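I got to Brudon a little after 9 in the morning and Dinesh Goel was already on his second pot of tea. He poured me one without asking, pushed a plate of toast my way and started talking about rye before I'd found my pen.

Dinesh bakes bread for a living, though for most of his life he did other things (he sold carpet, then insurance, then carpet again). He opened his little bakery, Dubey, in July, with one oven and a starter he'd been feeding at home for years. I'd been buying his seeded loaf for months and I really wanted to know how he gets that crust!

"Steam," he said. "And leaving it alone. People take bread out too early. They see a bit of color and they get scared."

He bakes 300 loaves on a busy day, and last month he sold 2,723 of them, a number he had written on the wall in pencil. I asked if that was good. "It's good for me," he said. "The big place in Kiltum would laugh at it. But I know most of the people who eat mine, and they tell me when it's bad. A man brought back half a loaf once to show me a hole in it. He wasn't even angry, he just thought I'd like to see it."

We talked for a long time about flour. He used to buy it from wherever was cheapest and now he gets it all from one mill, Braltedura, where the rye changes a little from batch to batch. Some weeks it drinks up water like crazy and some weeks the dough sits there like soup. I said that would drive me nuts. He shrugged.

"You put your hand in it and you know," he said. "My wife says I should write it down. I do write it down. Then I lose the notebook."

The hours are the hard part. He's up at 2 and asleep before his kids are, and he told me he hasn't seen the end of a movie in a year. I asked whether he missed selling carpet, mostly as a joke, and he thought about it for so long that I got nervous. "I miss lunch," he said at last.

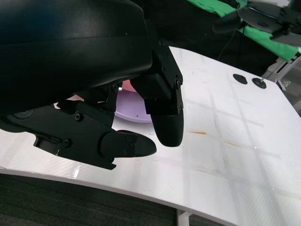

Meera thinks he should close two days a week and put the price of the rye up, and she has told him so more than once. Dinesh agrees with the first part. He won't touch the price, at least until winter, and he got a bit stubborn when I pushed - so I had more toast instead.

Before I left he cut me the end of a dark loaf, still in its paper, and told me to wait until the next day to eat it. I had it in the car with the engine running.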